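# Plirthorpe Reading Rooms: progress report to the Candel Fund

Wednesday, March 27, 2019
Prepared by Anjani Purba

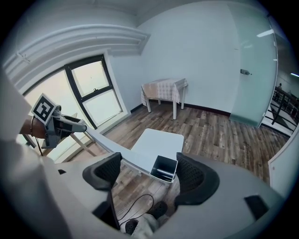

The grant was paid in two parts and this report covers the second. It was to extend opening hours at the reading rooms, restock the children's shelves and start a home delivery round for people who can't get into town.

## Opening hours

We now open on two evenings a week as well as Saturday mornings. The first evening session was quiet. Use has picked up since the bus company moved the last service back, and most evening visitors are adults coming in after work to use the study tables. The Saturday session is still the busiest.

## Stock

We bought 511 books, of which 99 are large print. All the large print is catalogued and on loan. The children's books arrived late -- the supplier, Plarel, sent the first delivery to the wrong address and we had to wait for it to come back. Covering and labelling is still going on, and we expect to finish it before the Easter holidays.

Picture books in two languages were harder to find than we had planned for. Endang Santoso has written to three more suppliers and has one useful reply so far.

## Home delivery

The round started with 20 households and now has 50. Each gets a visit every third week. Borrowers fill in a short card saying what they like and what they have already read, and the cards have worked better than the phone calls we tried at first.

Two villages on the Pattinasarany road are not yet covered. The round there would add more than an hour to the driving, and we don't have a second driver for that day.

## Spending

Books and shelving came in under budget. Fuel went over, as did the heating for evening opening. We would like to move the underspend on shelving across to fuel, and ask for your agreement to this in writing before the end of the quarter.

## Problems

The loans software lost a week of returns in the winter. Endang re-entered them from the paper slips. We now keep a second copy of the records off site.

The side door still sticks in wet weather. The landlord has been told twice.

## Next steps

- Finish labelling the children's stock
- Find a driver for the two remaining villages
- Send borrower survey forms out with the home delivery round
- Agree summer opening hours with the landlord

The full accounts are attached separately.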